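July, notebook, bowl-stacking set

Goal for this block: find out whether the policy trained on hand-held demonstrations gains anything from filtering out slow approaches. Full pool is 748 demonstrations. Awuor split off two subsets of 200, one filtered on approach time, one drawn at random. Same network, same seed list, 7 seeds each.

Task as before: white dishes on the grey table, start layout changed between takes.
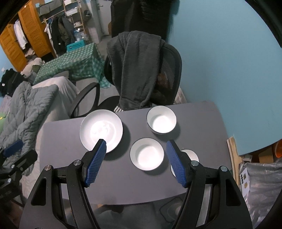 Why not train on the whole pool? It would mix the effect of filtering with the effect of having more data.

Glare on the white insides is still my main worry. Lavanya wants exposure locked for all takes — agreed, but only from the next batch, or the two subsets stop being comparable.

First result: filtered subset reaches lower validation error on gripper width, no clear change in position. Spread between seeds is large.
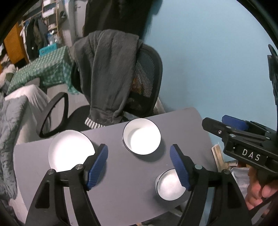
Teodoro suspects the width gain comes from trimming idle time at the start of each take. To check: trim the random subset the same way, retrain, compare. Job queued on Prolton, 16:20.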